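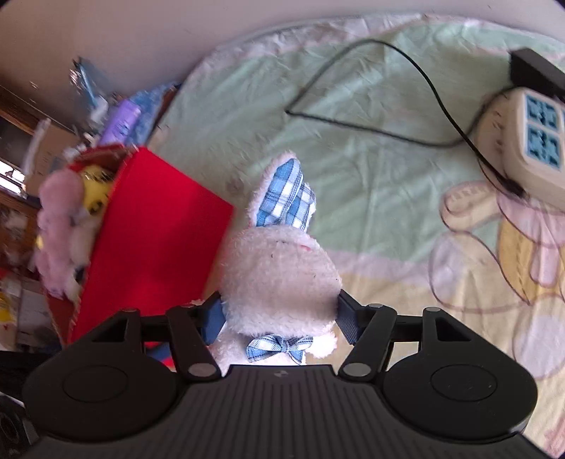
Kuscheltier-Klinik zieht in die alte Sparkassenfiliale

Die Reparaturwerkstatt für Stofftiere und Puppen, bisher in einem Hinterraum der Stadtbücherei untergebracht, bekommt im August eigene Räume. Der Betreiber Karthikeyan Venkataraman hat den Mietvertrag für die frühere Sparkassenfiliale am Lindenplatz unterschrieben. Die Fläche stand seit dem Auszug der Bank leer und gehört der Immobilienverwaltung Polishchuk.

Venkataraman, gelernter Polsterer, hatte die Werkstatt zunächst nur an einem Nachmittag in der Woche geöffnet. Im vergangenen Jahr nahm er 159 Stofftiere zur Reparatur an. Am häufigsten waren aufgegangene Nähte an Hals und Armen, dazu kamen verlorene Augen und zusammengefallene Füllungen. »Bei den Hasen sind es fast immer die Ohren«, sagt er. »Daran werden sie getragen.«

In den neuen Räumen sollen vier Arbeitsplätze entstehen. Zwei davon sind für Kundinnen und Kunden gedacht, die unter Anleitung selbst nähen möchten. Die Nähmaschinen stammen aus der Auflösung der Schneiderei Vavinov, die im Frühjahr geschlossen hat. Den ehemaligen Schalterraum streicht die Malerfirma Brosis, der Tresorraum im Keller wird als Stofflager genutzt. Die schwere Tür bleibt drin, ihr Ausbau wäre zu teuer gewesen.

Einfache Reparaturen kosten wie bisher 10 Euro. Für eine neue Füllung oder den Ersatz größerer Stoffteile wird der Preis vorher vereinbart. Wer ein älteres Tier bringt, sollte nach Angaben der Werkstatt auf eine vorherige Wäsche verzichten. Holzwolle und alte Klebstoffe vertragen kein Wasser, und mancher Plüsch verliert dabei den Flor. Passende Stoffreste, etwa vom ursprünglichen Ohrfutter oder einer Schleife, können mitgegeben werden.

Die Bücherei behält eine Annahmestelle an der Ausleihtheke. Dort abgegebene Tiere werden einmal in der Woche abgeholt und erhalten einen Anhänger mit Namen und Telefonnummer. Den frei werdenden Hinterraum übernimmt der Spieleverein Himuvex, der dort seine Brettspielsammlung aufstellen will.

Geöffnet ist die Werkstatt am Lindenplatz künftig an vier Tagen in der Woche, jeweils ab 9 Uhr. Der Eingang liegt an der Seite zum Parkplatz. Über die Öffnungstage informiert ein Aushang an der Tür und in der Bücherei.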